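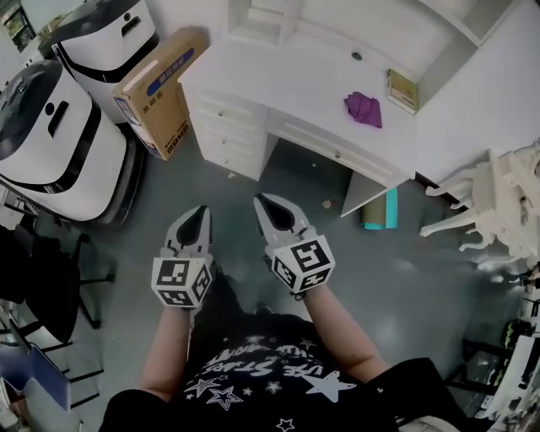 Part 3: Setting up your desk and clearing it off again

Okay, the desk is built, the screws are tight, and you've stopped finding bits of cardboard in your socks. Now for the part I like! I put mine (white, with a stack of four drawers on the left and one wide drawer in the middle) together in July, and I've reset it so many times that Leen Abu Hammour asked me to write up how I do it for the Dimbridge room guide.

1. Take everything off the top. Everything, even the booklet you swear you're reading. I put it all on the bed so I can't go to sleep until I'm done.

2. Wipe the top with a barely damp cloth, back to front, then go over it with a dry one. My purple cloth lives on the desktop in a crumpled heap and I've made my peace with that.

Note: White tops show everything. Coffee rings come off fine if you catch them the same day. Ballpoint ink, ugh, good luck.

3. Fill the four side drawers from the bottom up, heaviest things lowest. I go paper and notebooks, then chargers, then craft stuff, and the top one is for whatever I grab every day.

CAUTION: Please don't pull out all four drawers at once when they're full. Ziad Dabbas did this with his and the whole stack leaned toward him. Open one, close it, open the next.

4. Check the little round knobs. They loosen with use, so hold the screw from inside the drawer and turn the knob by hand until it's snug. Stop there. I cracked a drawer front on my old Olleo desk by being too keen with a screwdriver.

5. Keep the wide center drawer shallow. Pens, scissors, tape, flat things only. If it jams, slide a ruler in over the top and press down whatever is sticking up (it's always the stapler).

6. Load the shelf unit at the back. Books go in the open cubbies at the bottom and light stuff goes higher. I leave one cubby empty for the mail.

7. Deal with the knee space last. I keep a rolled-up mat under there, teal on the outside and olive green on the inside, leaning against the right leg. Stand yours up on whichever side your feet don't go.

Note: If the mat keeps unrolling, a wide hair tie holds it better than string.

The first time took me almost 58 minutes, with snacks. Now it's 18 if I don't stop to read old birthday cards. Wall fixings for the shelf unit are in Part 4, so leave it lightly loaded until you've done those.

Last updated: Jun 29, 2024
19 shares
9 comments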